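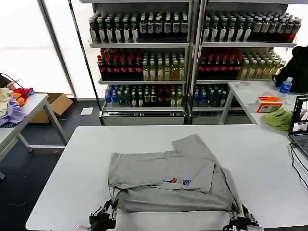 Omwood Drying Rack 1452
Wall-mounted folding rack for laundry room, bathroom or balcony

Manufacturer: Valtonen
Item number: 1452
Availability: in stock, ships from our warehouse in Pornard

The Omwood 1452 is a drying rack which is fixed to the wall and opens like an accordion. When it is closed, it stays only 6 cm from the wall, so you can keep it behind a door or over the washing machine. When it is open, you have six bars of birch wood for shirts, towels and small clothes.

We have sold the Omwood racks since the first model, and this one is the most asked in our store. The older model had a plastic joint, and some customers wrote to us that it became stiff after a few winters. Valtonen changed the joint to steel in August, and all the racks we send now have the new joint. You can recognize it from the round screw head on both sides.

Technical data
Width: 80 cm
Depth when open: 43 cm
Depth when closed: 6 cm
Weight of the rack: 2.4 kg
Maximum load: 5 kg, divided evenly on the bars
Material: birch, oiled; joints and wall plates of steel
Color: natural or white

In the package
Rack, two wall plates, screws and plugs for concrete, mounting paper in natural size. Screws for plasterboard are not included, please order them separately (Senier anchor set).

Mounting
Hold the mounting paper on the wall with tape and mark the holes. The upper edge of the paper should be at the height of your shoulders, or a little higher if there are small children at home. Drill the holes, put in the plugs and tighten the wall plates before you hang the rack on them. One person can do the work in around half an hour.

Please do not mount the rack directly above an electric heater. The wood will dry too much and the bars can turn in their holes.

Use and care
Spin the laundry well before hanging. T-shirts keep their shape best when they are hung from the hem, with the side seams pulled straight. Knitted wool should be dried flat and not on this rack. Wipe the bars with a damp cloth, and oil them once in a year with ordinary wood oil. The white model does not need oil.

Spare parts
Single bars, joints and wall plates can be ordered from us also for the older model. When you order, tell us the color and if your rack has the plastic or the steel joint.

Delivery and returns
Unused racks can be returned within 30 days in the original package. If a bar is broken in the transport, send us a photo and we will mail a new bar without cost.

Questions about mounting: Joni Nieminen
Orders and spare parts: Onni Honkanen

Product information updated 8 January 2018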